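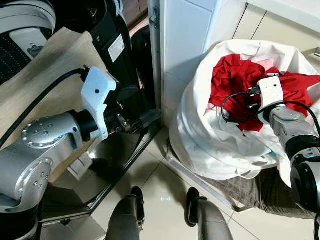

The left arm at the opening, the right arm in the red washing.

Stories > Short Fiction > The Left Hand

Dec 18, 2019
By Agnes Kristiansen

The fault was logged at the Poklow flat as a grip timeout, and it came up on Benito Quintana's screen while he was eating a sandwich. He put the sandwich down and read it twice. Left hand closed, no release. Right hand closed, no release. Task: laundry, step 5.

He rang the flat. Covadonga Sotomayor picked up on the second ring.

"It's stopped," she said. "It's got one hand on the machine and the other in my washing."

"Is it moving at all?"

"No. It's humming."

"Don't touch it, please. Is anyone near it?"

"I'm in the doorway. I've been in the doorway since it started. I don't like standing behind it."

Benito told her that was right. He asked her to stay there and keep the phone on. Then he walked down the corridor to find Remedios Bravo, who had written the release routine and who was meant to be off at three.

She read the log standing up. The force on the left hand was 70 newtons and had not changed in four minutes. The limit for that step was 47.

"It shouldn't be able to do that," she said.

"It's doing it."

"Then the limit isn't being read." She sat down in his chair and scrolled back. "Who did the update?"

"Segura. Last night. All the flats."

"All of them?"

Benito didn't answer, because she could see the list as well as he could. The other units were on their chargers. Poklow was the only one with a wash booked before four o'clock.

Remedios sent the stop to every unit on the list, one after another, and watched each line go grey. Then she went back to Poklow. If she cut the power there, the arms would drop. If she left it on, the left hand would go on pulling at whatever it had hold of.

"Mrs Sotomayor," she said into the phone, "I'm going to make it let go with the right hand first. You'll see the fingers open. It might take some of the clothes with it."

"They're my sister's," said Covadonga. "The red ones. She'll have something to say if they're torn."

"We'll pay for them."

"That's not what I said."

Remedios typed the command by hand. There was a pause on the line, and then a small sound, like a drawer being shut in another room.

"It's let go," said Covadonga. "It's lifted its arm up."

"Good. Now the left."

The left took three tries. On the first two the number stayed at 70. On the third it fell to nothing so quickly that Benito thought the sensor had gone as well.

"There was a crack," said Covadonga. "Something's come off, I think. I'm not coming in to look."

"No, stay where you are. Someone's on the way."

Florencio Cantero drove out with the van and had the robot strapped down before six. He rang from the stairs to say that a piece of trim had snapped, the clothes were all right, and the customer had made him a coffee but would not have the thing back.

"Not that one, or not any?" said Benito.

"She said any. She said she'd had a Tandberg machine for years with nobody's help, and she could bend down perfectly well."

Remedios was still in his chair. She had found the line by then. The limit had been saved as a word instead of a number, and the arm had read it as no limit at all. She changed it, and then she opened the next file – there were 717 in the update – and started to read that one too.

Benito finished his sandwich at the window. At seven he went and got her one from the machine downstairs.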